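Willport Research Group Shares New Method for Teaching Two-Armed Robots to Handle Bags, Cords and Other Floppy Things

WILLPORT, August – If you have ever tried to pack a paper bag with one hand while holding a phone in the other, you already have a pretty good feeling for the problem the team at Istiso has been living with for the last couple of years. Paper folds when you would like it to stand up. Handles flop over to the wrong side. A soft toy that looked as if it would fit suddenly doesn't, and you nudge it and squash it and turn it around until it does, and you hardly notice you have done anything clever at all.

Robots have a much harder time of it, and today we are very happy to share a piece of work that we believe makes things a good deal easier for them. The method is called Kurek, and it was developed by Istiso together with our longtime partners at Zotetti, who build the training software our lab uses every day (and who have been wonderfully patient with our many requests for changes).

The idea behind Kurek is simple enough to explain over coffee, although it took us quite a while to get it working. Most robot learning systems are taught by showing them a task from start to finish, many times over, with a person guiding the arms. The robot then tries to copy the whole thing. That works nicely for stiff objects, which stay put and keep their shape. With a bag or a length of cord, the second try never looks quite like the first, and a robot that has learned one long routine tends to carry on with it even after the handle has slid away.

Kurek breaks the demonstration into short stretches, each one ending at a moment when something soft has changed shape. At each of those moments the robot compares what its head camera sees with what the small cameras at its wrists see, and picks its next move fresh. If the two views disagree, it slows down and looks again before it closes its gripper.
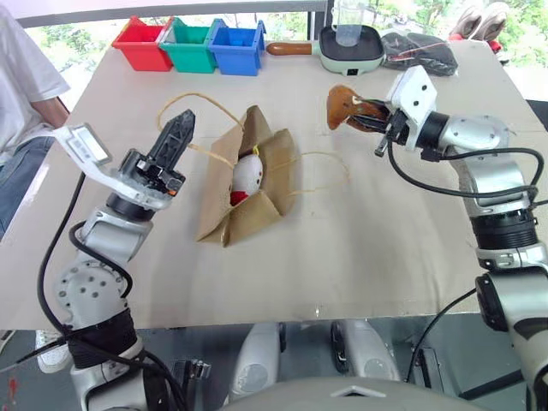
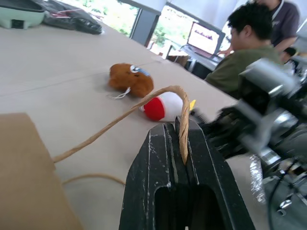
Two arms on one table, with paper, cord and plush toys to handle.

For the study, our team recorded 2,870 short demonstrations, all of them on ordinary household and craft items of the kind you might find in a kitchen drawer or a child's bedroom. We then held back 8 tasks that the robot had never been shown and ran 100 trials of each, moving the objects to new starting places every time. Kurek finished more than 80 percent of those trials without any help from a person. The same robot, trained on the same demonstrations in the usual start-to-finish way, finished fewer than half.

We were especially pleased with the cord tasks, which had been the sore spot in our earlier work. A thin cord can cross over itself, lie against something of nearly the same color, or vanish behind the gripper from the head camera's point of view just when you most need to see it. Letting the wrist cameras have an equal say made the biggest difference there, and it is the part of the method we would most encourage other labs to try, even if they leave the rest alone.

There is still plenty left to do, and we would like to be plain about it. Kurek is slow. A job that takes a person a few seconds can take the robot a couple of minutes, and thin, shiny plastic continues to give it trouble. It also needs good, even light, and our results dropped off on gloomy afternoons until we changed how the camera brightness was set. We have written all of this up in the report, along with the trials that failed, and we hope readers will spend as much time with those pages as with the good ones.

The report, the training code and the full set of demonstrations will be free for schools, universities and other nonprofit labs to use. Zotetti will host the files and has put together a starter guide for groups who are new to two-armed work, with notes on camera placement and on how to choose the moments where a demonstration should be split.

Istiso is a research company based in Willport, where it studies how robots can learn everyday handwork. Zotetti makes software for recording, sorting and replaying robot demonstrations.

Members of the press who would like a copy of the report, or who would like to come by and see the robot at work, are warmly invited to get in touch with the Istiso press office in Willport. Lab visits can be arranged for most mornings after 10 a.m.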